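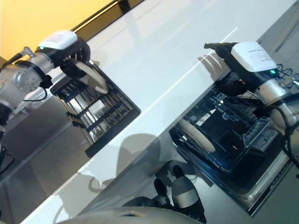 About Us

Hi, I'm Lech Nowicki, and I run Tirora, a little cooking school with one long kitchen and a lot of aprons. Thanks for stopping by!

I got into this sideways. I was writing manuals for a company called Goltach and cooking for friends on my nights off, and one July a friend asked me to show her how to make pierogi that don't burst in the pot. She brought her sister, the sister brought two coworkers, and by the end of summer I was turning people away from my apartment (my downstairs neighbor was very patient about the rolling pins). So I quit and signed a lease.

We teach plain, everyday cooking – soups, dumplings, bread, roast chicken, a decent salad dressing. Evening classes start at 7 and there are never more than seven people at the counter, so you'll get your hands in the dough whether you meant to or not. Come hungry, because we sit down and eat everything at the end. Bring a container if you like leftovers!

To date 2,716 people have cooked with us, and I'd love to hit 3,000 before our next birthday. Some of them come back every season. One couple has taken the rye bread class four times and I still can't talk them into trying the sourdough.

We also do private parties and a kids' class during school breaks. Gift cards are good for any class and they don't expire. If you have an allergy, tell me when you book and I'll change the menu – I do it all the time and it's no trouble.

Questions? Call the kitchen or just knock. If I'm kneading, give me a minute to get to the door.

Print this page
E-mail this page

Recent posts
Why your dumplings burst
Kids' class: what to bring
The Kwiatkowski beet soup, finally written down
Rye bread for beginners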